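20/10/2020

I work at Dundier, in the hall where shoe trays go from the line to packing. They are the black trays in the form of a foot, and for six years my day was to take them off the yellow table and put them on the rack cart. We moved 2,000 in a shift when all was going well.

In April the company Traltevik came with the robot for this work. I want to write how it is for us, because my friends ask me and I always give a too short answer.

My first feeling was fear, of course. Then came a kind of boredom, as learning a new job is mostly waiting and reading. The robot takes a tray at the rim with one hand, and I must know which rim position is good and which will make a stop.
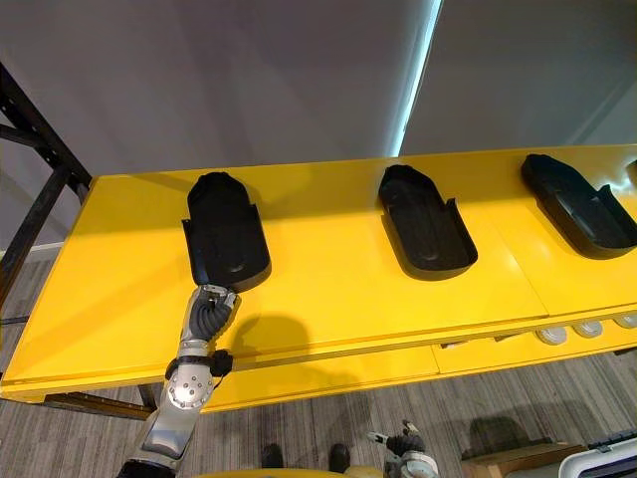 Bedimska wrote under my last post that at her plant the pay stayed the same but the talking stopped, everybody stands alone beside a screen now, and she misses the noise of people more than she expected.

I think about this comment often. We were four at the table before, and now we are 2 for each shift. The other colleagues went to the Ansah building, where they check stitching. They did not lose their jobs, and I am glad for it, but we do not eat lunch at the same hour anymore.

My shoulders are better. I sleep on my left side again, which I could not do for a long time! The target in the first weeks was 800 trays per shift and we made 745, so the old way was still much faster.
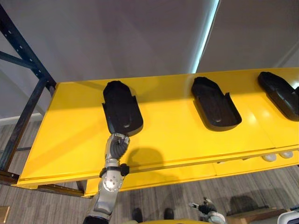 The manager was calm about this number, and I was a little proud of it, I must confess. Now I write a short report after each shift, with every stop and its reason. My written language has improved from these reports. Next month I have a course for changing the program, and I have already bought a notebook for it.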